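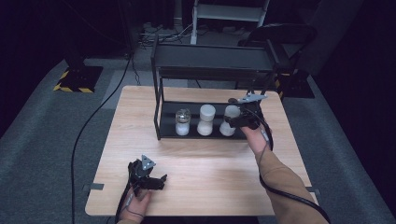 Kitchen and Dining Room Assistant (part-time)
Langlois House, Kornmont
20 hours a week, permanent

Langlois House is a residential home for older people on the east side of Kornmont, close to the Genstead bus stop. We are looking for a kitchen and dining room assistant to join the team that serves breakfast and lunch.

The post is for 20 hours over four days, including every other Sunday. Shifts start at 7.30 and finish at 12.30. The current rota is fixed until May and will be looked at again after that. We can't offer evening work at the moment.

What the job involves

You will lay the tables before breakfast, take residents' orders, carry plates from the hatch and clear away. Between meals you will wash up, wipe down the dining room, fill the cruets and sugar jars, and put the delivery away when it comes. On Tuesdays the delivery is a large one and includes sacks of potatoes and flour, so you will need to be able to lift and carry. 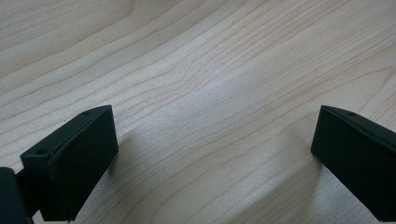
Tables are wiped with warm water and a mild detergent and dried straight away with a clean cloth. We don't use spray polish. Floors are done by the cleaning team after lunch, though you will be expected to deal with spills as they happen.

Several residents need their food cut up or softened, and some are on low-salt or diabetic diets. The cook keeps a list by the hatch, and it changes often. Please read it at the start of every shift, even if you were in the day before.

Who we are looking for

You don't need to have worked in a care home. Experience in a café, school kitchen or canteen would be useful. You should be comfortable talking to older people, including people with hearing loss or dementia, and patient when an order is changed three times before it reaches the kitchen -- this happens most mornings.

A food hygiene certificate is helpful. If you don't have one, we will pay for the course and you can do it in working hours during your first month. The post is subject to the usual background checks and two references, one of them from someone you have worked for.

Pay and conditions

Pay is on the home's catering scale, which we will send with the application form. You will get a meal on each shift, a uniform (two tunics and an apron) and paid holiday in proportion to your hours. Sundays are paid at a higher rate. There is staff parking behind the laundry, and the 312 bus stops at the end of the drive.

How to apply

Application forms are available from reception or by post. Please return yours to Honeylyn Evangelista, Catering Manager, by 18 October. CVs without a form will not be considered. If you would like to look round the dining room first, ask for Cirilo Palacios at reception on a weekday after 2 pm.

Interviews will be held at the home and last half an hour. Please bring proof of your right to work.

Posted September 29, 2019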